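Bandcombe Park: Frequently Asked Questions

When is the park open?
The main gates on Flotby Road are unlocked at 8 am and closed at dusk. The side gate by the allotments is for pedestrians only and may be locked during high winds.

Are dogs allowed?
Yes. Dogs must be kept on a lead near the pond and are not admitted to the play area. A dog walker may bring no more than two dogs into the walled garden.

Can I reserve the bandstand?
The bandstand may be reserved for concerts, school events and small ceremonies. Applications should reach the Parks Office at least seven weeks before the event. Amplified music is not permitted after 8 pm.

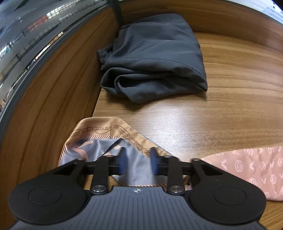
Applicants will receive a written decision. A deposit is payable once the booking has been accepted, and is returned after the site has been inspected. Enquiries should be addressed to Manju Shukla, Bookings Officer.

How large is the park?
Bandcombe Park covers nearly 317 acres, including Flandar Wood, which was added when the old estate was divided. The wood has no surfaced paths and is not suitable for wheelchairs.

Is there parking?
The car park is beside the tennis courts. Blue Badge spaces are next to the path – please do not use them for unloading.

May I fish in the pond?
Fishing is by permit only. The season opens in June.

How do I report damage or a fallen tree?
Please telephone the Parks Office or leave a note with the duty ranger, Ifeanyi Chukwu, at the lodge. Give the number on the nearest lamp post if there is one.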